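Pundine Household Automation Program
Thread, 2019-06-06

1/ Members of the public often ask this office whether machines are ready to take over ordinary chores at home and on the shop floor. We are posting our current position as a thread. A longer report will follow in November.

2/ Our short answer is that some single tasks can be done today under arranged conditions. A whole chore, from start to finish, in a room that no one has prepared, remains out of reach for the systems we have reviewed.

3/ We use the word "chore" in its everyday sense. Clearing a table is a chore. Picking up one cup is a task within it. Much of the confusion in public discussion comes from reports that describe a task and headlines that describe a chore.

4/ Between last November and this spring, the program reviewed 131 task reports submitted by partner sites. The reports covered kitchen work, laundry, sorting of returned goods, shelf restocking and light cleaning.

5/ Reports were accepted only if they stated who set out the objects, who put them back between attempts and whether a person stepped in. Many early submissions left out the second item. We returned them for correction.

6/ The matter of who resets the table deserves more attention than it gets. If a member of staff must place every item by hand before each attempt, the household has gained very little. Someone is still doing the work, and is now standing beside a machine while doing it.

7/ On laundry: folding remains slow. Towels of one size, laid flat by a person, can be folded to a fair standard. A mixed basket cannot. Fitted sheets were withdrawn from the review at the request of every site that tried them.

8/ On dishes: loading a rack with identical plates is within reach. Loading a family dishwasher after dinner is a different matter. The difficulty lies in bowls nested in other bowls, forks under napkins and glasses that still have something in them.

9/ On floors: robot vacuums are a settled product and were outside the scope of this review. We note only that they succeed in part because the owner picks up the socks first.

10/ On shop-floor work: results are better. Ravico, which handles returned packaging, reported that its sorting line now runs one full shift with a single attendant. The line takes a narrow range of containers and refuses the rest, which are sorted by hand at the end of the day.

11/ Arif Thambiah, who manages that line, asked us to make clear that no position was removed when it was installed. The attendants were moved to inspection. We have confirmed this with the site and include it at his request.

12/ The Trivport site took the opposite approach and attempted general tidying of a break room. The site withdrew after 10 working days. Its closing note said that people kept using the break room. We consider this a useful finding.

13/ Several readers have asked why we do not publish a single score for each system. We tried this in the first draft. A system that handles one object very well and a system that handles many objects poorly came out with the same number, and the number helped no one choose between them.

14/ The draft report instead gives a plain statement for each task: what was moved, from where, to where, how long the attempt was allowed to take and what the attendant did. Readers may judge for themselves whether that would be useful in their own kitchen.

15/ Time limits have caused some disagreement. Sites asked for 10 minutes per attempt. Our reviewers thought this generous for wiping a counter and too short for a sink of dishes. Limits will be set task by task in the final version.

16/ We turn now to table clearing, the subject of most of the letters we receive. It is a fair test of progress. Everyone knows what a cleared table looks like, and the objects are cheap enough to be dropped.

17/ Drink cans are a particular case within it. A full can, an empty can and a crushed can are three different objects as far as a gripper is concerned. The crushed one has no regular side to hold, and no two are alike. Cups are more forgiving in shape, although a light plastic cup is easily knocked over by an arm on its way to something else. 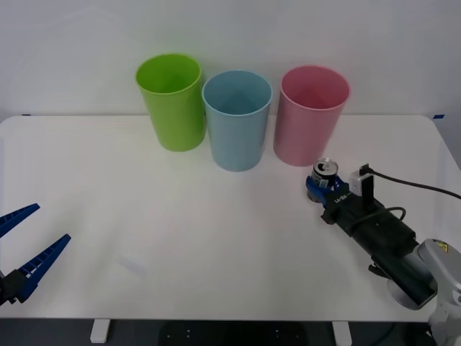 18/ For this reason the table clearing section will record disturbed items separately from dropped items. A cup that falls over while another object is being collected should count against the attempt, even if the intended object arrives where it should. Two sites objected. The rule stands.

19/ The section will also ask whether the system told recyclables from items to be kept. Moving everything into one bin does clear the table, but few households would thank a helper for it.

20/ Rafsan Dewan of our review staff has prepared the object list for this section. It includes cups, cans in several conditions, paper plates, spoons and one folded dish towel. Sites may substitute local items of similar size and weight if they tell us in writing.

21/ Glass and knives are excluded for the present. Requests to include them will be considered once sites have shown a steady record with the standard list. This is a safety decision and is not open to exception.

22/ On the use of 2 arms: sites may submit results for one arm or for a pair, and these will be listed separately. A second arm can steady a bag or hold a bin open. It also takes up room and can get in the way of the first. The reports we hold do not settle which arrangement is better for home use.

23/ On cost: we are not in a position to advise on prices. Most of the equipment under review is laboratory or factory equipment and is not sold for the home. Readers who have been offered a "household robot" by mail or telephone should ask to see it work in their own home before paying a deposit.

24/ On care settings: we have received thoughtful letters from people who look after an older relative and hope for help with meals and cleaning up. We do not wish to discourage them, but nothing in the reports supports leaving such a system unattended with a person who depends on it.

25/ The Navaratnam site has offered to host a public viewing day once the table clearing section is under way. Visitors will be asked to stay behind the marked line and to leave bags at the door. Details will be posted on this account.

26/ Sites wishing to take part should write to the program office and ask for the short form. Please do not send video files by email. The mailbox is small and we lost several messages last month as a result.

27/ Correction to post 10: the Ravico attendant is present for the full shift and also covers the loading door. The earlier wording may have suggested that the attendant has no other duties.

28/ Replies to this thread are read on weekdays. Questions about a particular commercial product will be passed to the consumer desk.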